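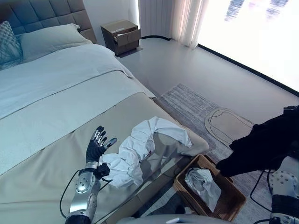

4. Setting up your troop's badge records

Welcome to the fun part! By now you've signed in to Skusby and your troop name shows in the top bar (if it doesn't, go back to section 3 and finish the sign-in steps first). In this section you'll add your young people, put them into patrols, and start logging the badge work they've done. Most leaders get through it in one evening with a cup of tea.

Before you start, have these to hand:

Your paper register, or the spreadsheet you've been using
Your badge book or record cards
The leader code from your welcome letter

4.1 Adding members

1. Open the Members page and choose Add a member.
2. Type the first name and surname. Accents and other marks are fine — Čestmír Šimko helped us test this with his own name, and it now prints properly on certificates too.
3. Enter the date of birth. Skusby uses it to suggest an age section, and you can change the suggestion.
4. Add at least one emergency contact, with a mobile number.
5. Choose Save, or Save and add another if you're on a roll.

Note: You can have up to 200 members in one troop. Leavers don't count towards this once you've moved them to Past Members.

If your list is already in a spreadsheet, there's a much quicker way. Choose Bring in a list on the Members page, pick your file, and match your column headings to ours. The first row must hold the headings. Any rows Skusby can't read are shown in orange, and you can fix them on screen without going back to the file.

Caution: Bringing in the same list twice will give you two of everybody. If this happens, choose Undo last list straight away. The Undo button goes once you edit any of the new records.

4.2 Making patrols

1. Open Patrols and choose New patrol.
2. Give it a name and pick a colour. The colour appears beside each member's name all through Skusby, which makes a long register far easier to read on a phone in a dim hall.
3. Drag members across from the left-hand list. On a phone, tap a name and then tap the patrol.
4. Tap the star beside a name to make that person patrol leader. Tap the small star for the assistant.

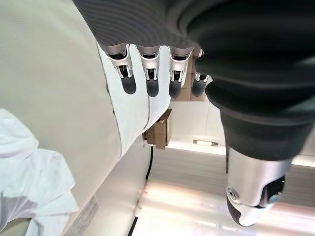

5. Choose Save. The patrol is ready to use on the register and on camp lists as well.

A member can only be in one patrol at a time. If someone moves, just drag them to the new one. Their badges, nights away and attendance all go with them, and the date of the move is kept on their record.

Note: Mixed groups for a single event, such as a hike or a cooking contest, are best made as Event Teams (section 7). They leave your normal patrols alone.

4.3 Logging badge work

We love this bit. Each badge is broken into its separate parts, so you can tick them off as they happen and see at a glance who is one knot away from finishing.

1. Open Badges and find the one you want. Typing the first few letters is the fastest way.
2. Choose the date the work was done. It starts on today's date.
3. Tick the members who took part. To tick a whole patrol, tap its colour.
4. Tick the parts they completed.
5. Add a note if you'd like one. "Lit fire in the rain, second match" is a lovely thing for a young person to read back years later.
6. Choose Log it.

When the last part is ticked, the badge moves to Ready to Award. It stays there until you mark it as handed over, so nothing gets forgotten in the bottom of the kit box.

Old records: you don't have to enter every part of a badge that was earned before you joined Skusby. Choose Already earned, put in the month (October, say, if that's all your card shows), and the badge goes straight on the record.

Caution: Only leaders with the Sign-off permission can mark a badge as awarded. Helpers can log parts, but their entries wait in the Check list until a leader agrees them. Entries left there for 30 days send a reminder to the main leader.

4.4 Printing the award sheet

1. Open Ready to Award and choose Print sheet.
2. Pick By patrol or By badge. By patrol is handy for the ceremony, By badge for your shop order.
3. Check the totals at the bottom of the page.
4. Print, or save a copy to your phone.

If a name runs over two lines, switch the page to Landscape. If the totals look wrong, see whether Include past members has been left on.

4.5 If something isn't right

A member has vanished: check Past Members, then choose Bring back.
A badge isn't listed: choose Ask for a badge and send us its name and parts. Jeanine Stevens looks after the badge library and will add it for you.
The register won't save: you've probably lost signal. Leave the page open and it will save when you're back in range.

Next, go to section 5, Inviting parents and carers.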